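The Jarman Hand Grinder: Two Months of Cranking My Own Coffee
by Rhodri Lloyd
June 10, 2019

I drink a lot of coffee and I'm fussy about small black things that sit on my counter, so consider yourself warned, this one runs long.

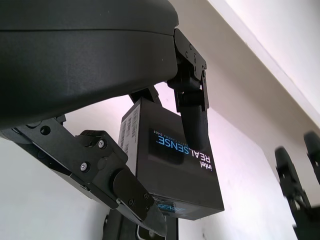
Why I went looking for a hand grinder

My old Gurex electric grinder was loud. I mean stop-the-conversation loud, wake-the-dog loud. It was the kind with a spinning blade and a button on the lid, and I'd been using it since college, holding it in both hands and shaking it like a maracas player every morning to try to get the grounds even. They never were. I'd get powder at the bottom and big chunks on top (sometimes a whole bean, just riding around in there untouched) and the coffee tasted bitter and thin at the same time. For years I blamed the beans.

Then I went to stay with my friend Branwen Parri over in Drullton for a long weekend last October, and she made me a cup with the same bag of Flevesine dark roast I had at home, and it was so much better than mine that I got a little annoyed. Same beans! Same kind of plastic cone, even. She said it was the grinder, and I said sure, and then I thought about it all winter and finally bought the Jarman in the spring for $70.

Setting it up

Not much to say here. The grinder is a metal tube with a handle that fits on top and a little cup that screws on at the bottom to catch the grounds. There's a dial underneath, between the burrs and the cup, which is how you change the grind. You take the cup off, turn the dial, put the cup back on. It clicks as it turns and I like the click a lot.

The booklet is tiny, and the print is tinier. It tells you to turn the dial all the way closed and then count clicks back from there, and it gives a range for each kind of coffee. The ranges are so wide they're close to useless. I ended up ignoring them, starting in the middle, and going finer a click at a time until the coffee tasted right. It took me most of a bag. If you've never done this before, buy cheap beans for that first week and don't feel bad about pouring some down the sink.

One thing I'd do differently: I'd rinse out the cup but not the tube. I ran the whole thing under the faucet on day one like it was a mug and then spent the evening with a hair dryer worrying about rust. No rust so far, but the booklet says dry cleaning only, on the page I hadn't read yet.

What it's like every morning

OK so the cranking. This is what everybody asks me about. For a medium grind it's easy, kind of pleasant, and done by the time the kettle starts to mutter. I lean against the counter and look out the window. You feel each bean crack and then the handle goes light all at once when it's finished, so you don't have to check.

For anything finer it's a workout. I tried grinding for my stovetop pot, and it took long enough that I switched arms. Light roasts are worse, because the beans are so much harder, and there was one bag of very pale stuff a coworker brought back from a trip that I gave up on halfway through. I had to tuck the grinder between my knees, which is not how I want to start a day. The dark roasts go through like nothing.

It holds enough for two cups, if your cups are normal and your filter is small. Mine are not normal. So when it's just me I fill it once and I'm happy, and when my in-laws are here I'm standing there refilling it while everyone else is already eating. If you regularly make a full pot for a household, please don't buy this. Get an electric burr grinder and spend the extra money. I'm serious, you'll hate me otherwise.

The noise is lovely, though. Well, it's a crunch. But it's a crunch you can have with somebody asleep in the next room, and after the Gurex I can't tell you what a relief that is. The dog doesn't even lift her head.

How the coffee tastes

Better. So much better, and I wanted it to be a small difference so I could feel smart about having waited so long! The grounds come out even, with a bit of dust but no boulders, and the water goes through the cone at a steady pace instead of clogging up and then rushing at the end. My regular Flevesine dark roast turned out to have a sort of molasses thing going on that I had never once noticed. The bitterness is mostly gone. I've cut back on the milk without really deciding to.

For the French press I was less impressed. At the coarse end the grind gets more uneven, and I was finding sludge in the last inch of the mug, maybe less than before but still there. Branwen says she has the same trouble with hers and just doesn't drink the last inch. I've started doing that too.

Cold brew was fine. I don't think cold brew cares.

Things that bug me

The handle comes off too easily. It isn't attached, it only sits on the shaft, and if you tip the grinder to shake down a stuck bean it slides right off and hits the floor. I've got a dent in the kitchen linoleum now. A little magnet or a screw cap would have fixed this, and I don't understand why they left it out at this price.

The knob on the end of the handle started to squeak in the second month. A drop of food-safe oil took care of it, but it's come back a couple of times since.

Static! In dry weather the grounds cling to the inside of the cup and then leap out onto the counter when you unscrew it. The trick is to wet the handle of a spoon and stir it through the beans before you grind, just the barest bit of water. I thought this was nonsense when I read it on a forum and now I do it every single day.

And the dial doesn't have numbers. You count clicks from closed, every time, and if you lose track you start over. I keep a sticky note on the inside of the cabinet door with my settings for the cone and the stovetop pot. Somebody in my house keeps moving it.

Cleaning

Once a week I take it apart, brush everything out, and put it back together. There's a small brush included, and it's a decent one with stiff bristles. The first time I took the burrs out I laid the parts on a towel in order, left to right, and I was very glad I had, because there's a spring and a washer in there that could go either way up as far as I can tell. Take a picture with your phone before you start. After the first few times you'll be able to do it while talking to someone.

Don't grind rice in it to clean it. I know people say to. With a blade grinder, maybe. With this one the rice gets wedged in the burrs and you'll be poking at it with a toothpick while the kettle boils dry, ask me how I know.

Also, no spices. I was tempted, I had cumin right there. But coffee oil hangs on to smells, and I'd like my breakfast to taste like breakfast. The Gurex has been moved to spice duty and it's actually great at that, so it's earned its spot in the cupboard after all.

Traveling with it

I took it camping and it was the best thing in the bag. It fits down the side of a backpack if you take the handle off and wrap it in a sock. I ground beans sitting on a log with a cold nose and felt extremely pleased with myself. My brother, who had brought instant, wandered over with his mug out before I'd even poured.

For hotel rooms it's fine too, though hotel kettles are a whole other review and mostly a sad one.

Who should get one

If you make a cup or two at a time, you like dark or medium roasts, and you've been limping along with a blade grinder, get this. The price seemed steep to me for something with no motor, and I grumbled about it, but I've saved it back already in coffee shop trips I haven't made. If you love light roasts or you want real espresso, look at something bigger with a longer handle, because you'll be miserable with this one.

I'd give it four stars out of five. It would be four and a half if the handle stayed on.

I'll add a note to this review when the burrs start to go dull, which the booklet says shouldn't be for years. If you've got one of these and you've found a way to stop the knob from squeaking for good, please leave it in the comments. I've tried the oil, and candle wax, and I'm out of ideas.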